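Clodside Delegate, the conference management package from Prendex, reviewed after one annual meeting of a regional bar association.

We ran it with 400 registered members and 13 panels. Setup took a Monday morning. Credential checks worked from the roll we uploaded, and 159 lapsed memberships were flagged before badges were printed.

Proxy voting is the weak part. A proxy can be withdrawn only by the person who filed it, so our secretary, Veronika Haslinger, had to phone members one at a time when a motion was reworded. Requena handles this with a single reset – at a higher price.

Speaker changes are logged with the time and the user's name, useful when a branch disputes an invitation. 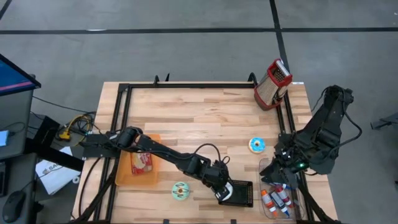 The log exports to a spreadsheet but drops the comments field. Support confirmed the fault and gave no date for a fix.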